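26 Jun 2022
By the Grarnham lab course staff

Session 2 — collecting demonstrations for the small arm

Read before you come in. We start late if people are still looking for the login.

What we want out of today: clean episodes for the Stolta set. One episode = one try at the task, start pose to end pose, joint positions plus camera the whole way. The learner copies what you did. It doesn't know what you meant.

Task is cube and mug on the black board. Red cube, green-handled mug. Board has water drops on it, wanted for this set — dont wipe it between episodes.

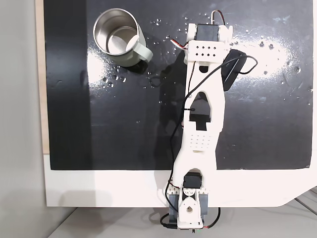 Start pose first, always. Let the arm settle, then hit record. If you start recording while it's still moving, the first chunk is junk and somebody has to trim it by hand. Last September's group left us 2669 episodes and only 1160 were usable. Most of the loss was bad starts and people stopping the log too early.

Speed: slow and even. Pauses are worse than slow. If you stop to think in the middle, the policy learns to stop there too, and then it never gets going again.

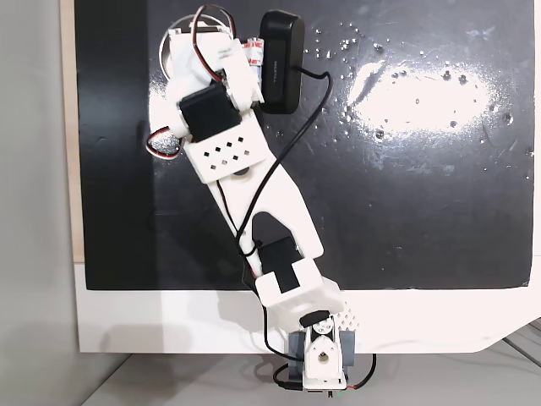
Cable — check it every time you reset. Needs slack at full reach, but not so much that it snags a joint. If it catches, throw the episode out and mark it "cable" in the Skesitix sheet.

Glare on the board: leave it. Same lamps for everybody, blinds how you found them. We want variation in where the cube goes, not in who likes the room brighter.

Cube placement: move it every episode. Near the handle, far side, close to the base, turned a bit. Don't do ten in a row in the same spot becuase it's easy.

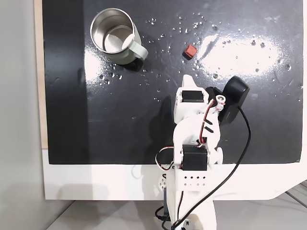 Failed grasps. Two kinds. You miss, back off, go again and get it — keep, label "recovery". You miss and give up, or the cube leaves the board — label "fail", keep the file, it goes in a seperate folder. Never delete anything on the recording machine.

Target for the whole class is 700 good ones. Zhong split is by cube position, so fill in the position column or the episode can't be used at all.

For next time: replay five of your own episodes, write down where the motion looks jerky and what you were doing with your hand. Half a page is plenty.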